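Handheld gripper collection: house rules for shoes and laces
Board: Good Practice > Demonstrations and Teleop
Started Mar 29, 2025

flilell_mom
Hi all! I promised in the February thread that I'd write up our rules for the shoe tasks once we had lived with them a while, so here goes, and please be kind, I'm not much of a writer. We're the small group at Miltstead and we have 216 shoe episodes in the Flilell set now. I threw out a good many before we had any rules at all (it still stings a bit). These are the ones that stuck.

Rule 1. Fingertips stay behind the jaws. Hold the tool by the grip and keep your own hand out of the opening, even when the shoe sags and every instinct says to help it along with a finger. If skin shows between the jaws, mark the episode and let the reviewer decide. 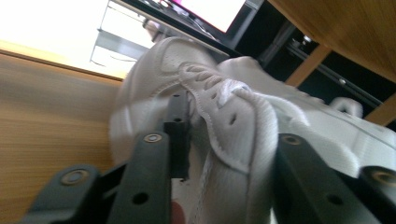

Rule 2. Check the screws on both fingers before each block of 12 episodes. Snug is enough. We had a pad creep over a whole afternoon once and I only caught it when I got home and sat down with the recordings.

Rule 3. Laces get a written starting state. "Laced, loose end hanging" is fine, "messy" is not. Two people should be able to read it and set up the same shoe.

Rule 4. Retire a pad when the edge starts to go. I know pads cost money and I know it's a nuisance, but a rough edge can snag on fabric.

That's the lot. What have I missed?

declercq_bench
Lovely write-up, thank you. I'm with you on 2 and 3, and I'd print 3 and tape it to the wall. Rule 4 I can't get behind, though. We run ours until they slip, and a bit of wear is good for the data, if you ask me. The robot's pads are going to wear too, bless them, and a policy that has only ever met crisp new edges is in for a surprise.

stutetti22
Hmm, I'd go the other way from declercq. Wear is fine if you write it down. If you don't, you've got a variable drifting through the set and no way to pull it out later. We give each pad a number and note it in the session sheet, and it takes maybe a minute. Also, flilell_mom, does your rule 1 mean you throw the episode away, or only flag it?

flilell_mom
Only flag it! I used to delete them and I was sorry afterward. A fingertip at the very bottom of the view does no harm for a lot of uses, and the people downstream can filter if they're fussier than I am.

And declercq, I do see your point, I really do. My trouble is with canvas, where one jaw often goes right up against the opening and the other hangs back a little from the side.
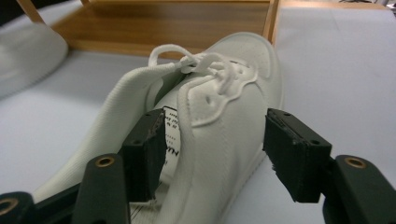

With that kind of one-sided approach a chipped edge is the first thing to touch the cloth, and I'd like it to be the same edge from one episode to the next. Maybe the answer is to keep the worn pads and label them, like stutetti22 does. I could live with that.

declercq_bench
Label them and I'll stop grumbling. I'd still put in a rule about approach, mind you. Ours says close slowly, and if you miss, open fully and start over, no nudging the shoe around with one finger. New folks nudge constantly.

stutetti22
Oh, I'd keep the nudges. People nudge things, and a recovery is worth having. We cap it at 5 tries and then end the episode.

declercq_bench
We'll have to disagree on that one. I've cleaned up too many of those.

flilell_mom
I'll put the cap in as optional and change rule 4 to "number the pad, note the wear, swap it when it slips." The new version goes up in this thread once I've tried it on the next batch. If anyone has good wording for lace loops, please send it along, mine runs to half a page!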